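Textile notebook, June 2022
Green bedding and the blue cloth

Started the morning meaning to write up the Kavura swatches and got pulled instead into the question of the green sheet, which I have been putting off since January. It is the Marar cotton, 177 thread count on the ticket, and I still love the color — somewhere between sage and olive, depending on who you ask and what time it is. I spread it over the bed without ironing, so the creases are all still there, running slantwise. The carton with the N95 printing is up against the wall on top of it, and the blue cloth is in a heap on the green.
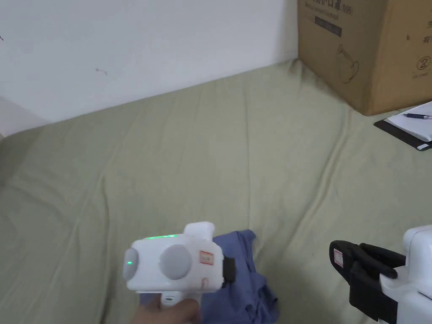
Creasing

I would call the wrinkling moderate, and I would happily sleep on it, though I know the Ultitz people like theirs flatter. Next time I want to try 50 minutes on the line and then straight onto the bed, no folding in between (folding is where I think we lose it, but I have been wrong about this cloth before!).

Color against color

The blue is such a good partner for the green. In a heap it goes from navy down in the folds to something softer and more faded where the light catches it, and when it is picked up by one bit it makes a nice tall peak with the rest trailing on the sheet. I could have looked at it all morning.

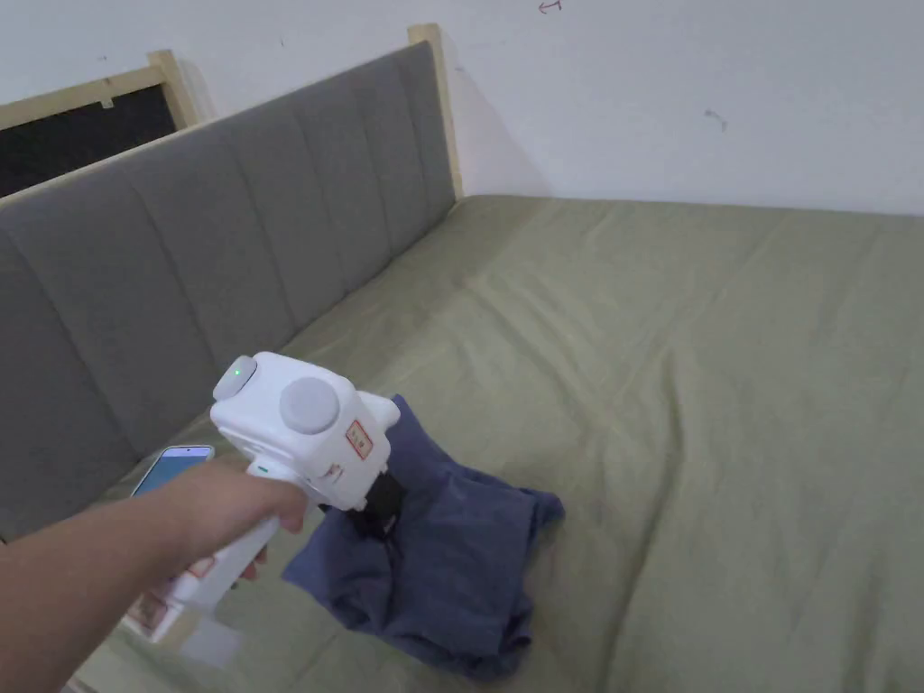
To do

Ask Gindico if they still carry the green in the wider width, and order 3 yards if so.
Press one half of the sheet, leave the other alone, compare.
Finish the Kavura swatches, which are still in their envelope on my desk.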